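Notes on the Pillo, December

The Pillo had started pulling to the left again. It is a small wheeled robot running Plokden's navigation stack, and I use it to log surface roughness on the path out at Haworth. The drift was slight, but over a straight run it was enough to fill the log with steering corrections, and the corrections were spoiling the roughness figures.

I began with the wheels. Both drive hubs came off, and the left one had play in it. The hub is held by a clamp screw with a 13 mm head, and the Brirer manual gives no torque for it, so I set both sides to 16 Nm and marked the heads with paint. Tyre pressure was also uneven. Both are now at 28 psi, measured with the same gauge.

Next came the camera mount. The bracket slots allow more movement than they should, and the lens had crept round by nearly a degree. I shimmed it, tightened it, and redid the calibration indoors against the board. The software wants 30 good views and rejects anything with glare, so this took most of a morning.

After that it went back on the asphalt for a straight run, with a small part of the body left just inside the lower edge of the view. I use it as a fixed reference: if it shifts between runs, the bracket has moved.
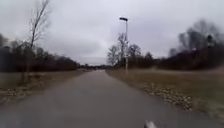
A reader going by mudlark wrote in after my last post to say that shimming the bracket only hides the fault, and that the slots should be drilled out and pinned. Fair point. Pinning would also make the lens harder to swap, and I still do that fairly often, so the shims stay for now.

Blur is the remaining problem. In dull light the exposure runs long and the near part of the path smears at speed. I have capped the shutter and let the gain rise, which gives a noisier picture with better edges. The old settings are saved under a separate profile.

Still to do – grease the rear castor, replace the cable tie on the battery lead, and check the paint marks on the hubs after the next long run.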